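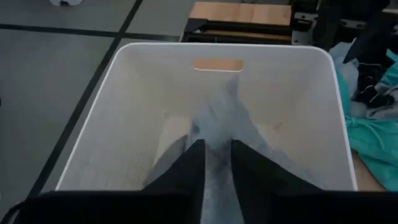
Sorting the Mixed Load: Speaker Notes

Reading time: 3 min
Search talks and notes

Slot is 24 minutes. Keep 5 for questions. Poonam Bisht has the clicker.

1. Scope. The talk covers one bin, one table and one mixed household load. Washing and drying are out of scope; Mahtab Daneshvar takes those after the break.

2. Bin. White plastic, rectangular, rounded corners, handle slot. Sloping inner walls matter: a garment dropped against one slides to the floor of the bin and bunches there. State this before the table slide. Perforated walls pass air; solid ones do not.

3. Order of work. Large pieces first, then garments with tags, then socks. Socks are paired on the table, never in the bin. In the Pondamum trial we logged 200 loads, and most lost socks were found inside a larger item.

Pause. Let people look at the next slide before speaking. Point out the gray cloth hanging over the near rim of the bin. A piece in that position counts as neither in nor out on our tally sheet.

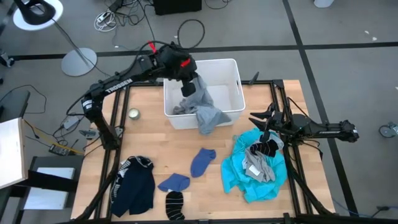
Why keep the socks apart from the turquoise cloth?
Small items get wrapped into a large one when it is lifted, so they are cleared from it first.

4. Table. Light wood, bin at the far edge, laundry toward the front. Dark pieces go left. The navy garment with the black-and-white patterned section is the hard case: staff at Prista filed it under darks, staff at Shokri under prints. Give both answers and move on.

5. Tags. A visible tag fixes the orientation of a crumpled garment faster than a seam does. Refer to the gray garment on the turquoise cloth, white tag showing. Skip the tag chart if past 18 minutes.
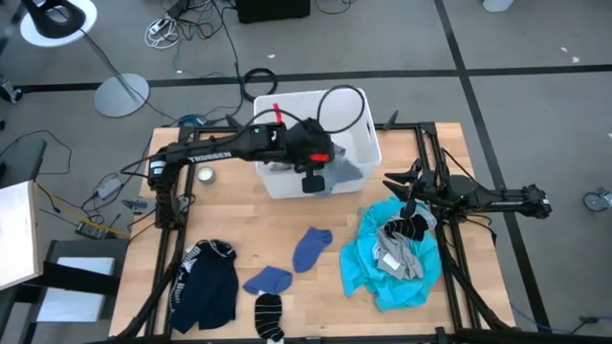

Department of Textile Care and Household Methods

6. Pairs. The two blue ankle socks lie at different angles. Align cuffs, then fold. The striped black sock under the lower one goes to a separate row until its match is found.

7. Open points. Forough Hashemi wants a fixed place for single socks. Soudabeh Kermani's draft sheet has three columns and no space for them. Revised sheet due in June.

Handouts are by the door.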